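Small Bags, Second Owners

Dec 19, 2019

Pieter Timmermans bought his first used backpack for 2 dollars and sold it the same week. He now runs Buenaventura, a repair shop with a single long counter, and 500 bags went through it last year.

Most come in with the same complaints. A zipper has lost its teeth, or a strap has pulled out of its seam. Timmermans replaces straps first. "People will put up with a stain," he says. "They won't carry a bag on one shoulder forever."

Bright colors sell fastest, orange above all. Pale panels are harder. They crease when a bag is stored flat, and the creases stay unless the bag is stuffed with paper for a few weeks.

Afshin Bahrami does the sewing two evenings a week. He keeps old webbing in a drawer, sorted by width, and trims the ends square before he stitches them down. Loops at the top get a double row.

The shop closes for stock-taking in January. Bags left for repair before then will be ready when it reopens, and unclaimed ones go on the sale rack after that.

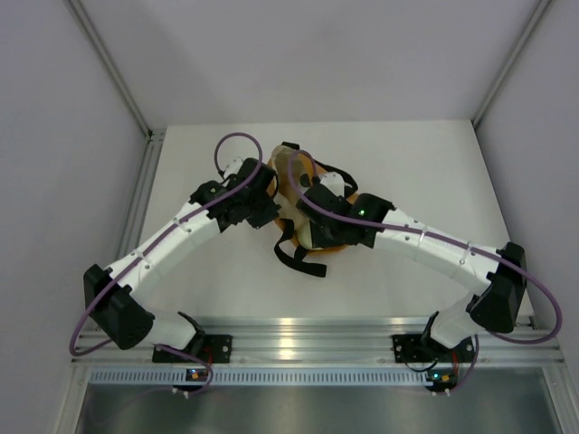

An orange and beige backpack with black straps and a short loop at the top.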